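Kivi planner gallery: two arms, one table

Kivi is the motion planning layer we run on the two-arm cell at Isham. It takes a list of target items and a goal surface, assigns each item to an arm and produces joint trajectories that keep the arms out of each other's way. The pages in this gallery follow the canned goods task, release 2.

Planning runs at two rates. The task layer replans whenever an item pose changes by more than 11 mm. The trajectory layer runs at 30 Hz and only checks the next short segment for collisions - links, grippers and the raised box included.

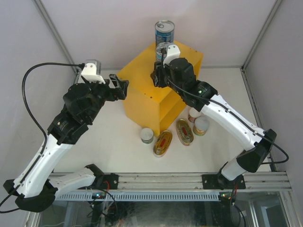
Canned goods task. Right gripper at the front can on the yellow box, left gripper open and clear of it. Two oval tins and three short round cans are on the table in front.

Tall cans on the box are the harder case for the grasp sampler. Approaches from the back are rejected by the reach check, and a second can nearby removes many of the side approaches. The sampler now keeps 40 candidates per item and ranks them by clearance before solving for joint angles.

Cable loops are modeled as padded capsules attached to the upper links. The padding is set by hand in the Cavetti config file and will move to the calibration tool in July.

Updated 2025-05-01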